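Home News Events Membership Contact

Tultmont Craft Center to Reopen Evening Workshops

February 6, 2023

The Tultmont Craft Center will resume its evening workshop program this spring following the completion of repairs to its second-floor studios. Registration is open to residents of the town and the surrounding district.

The program had been suspended since August, when a failed heating line damaged flooring in two rooms. Repairs were carried out by Foron, the contractor responsible for the building's earlier roof work. The center reports that 1,666 square feet of flooring has been replaced and that both studios have passed inspection.

Courses will cover decorative painting, small household goods, bookbinding and basic jewelry. Each course runs for six weeks, and class size is limited to 19. Fees remain at last year's level – a decision the center attributes to a grant from the Manríquez Fund.

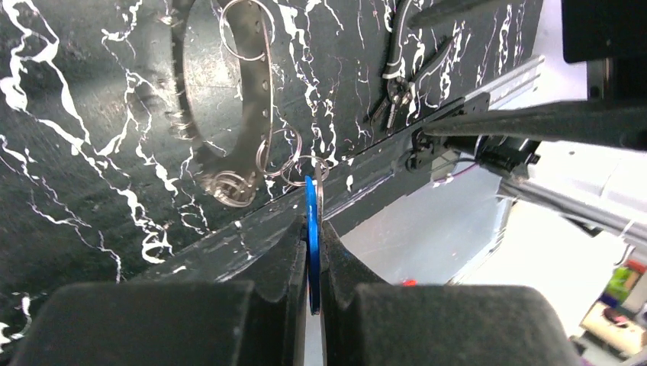
Residents who attended earlier sessions have asked for later starting times, and one wrote to the center that a 6 p.m. class was impossible for anyone who works in the city and comes home by train. The center has said that two of the courses will now begin at 7:30 p.m.

More than 32 applications have already been received for the painting course, and a second group may be added. Applicants who held a place in the suspended program will be given priority until the end of the month.

Materials are included in the fee for all courses except jewelry. Parking is available in the Dikeo lot after 5 p.m. Registration forms may be picked up at the front desk during regular hours.

Contact the Center | © 2023 Tultmont Craft Center | Back to top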